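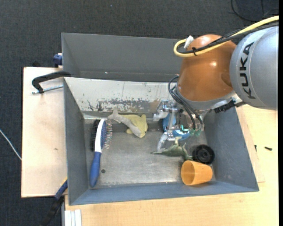

**Bin picking** is the job of taking loose, mixed items out of a container one at a time. Old problem on shop floors, newer one at home (toy boxes, bathroom drawers). Not solved yet.

## State of things

Rigid parts, all alike: mostly fine. Mixed stuff is harder. A brush, a plush fish and a tipped cup each need a diffrent grip, and items near a wall get missed.

In January Salma Abdel Rahman's Kuter trial logged 1564 picks, 80 percent good. Slow tho, 6 a minute. A person does 30.

## See also

- Grasp planning
- Tidying robots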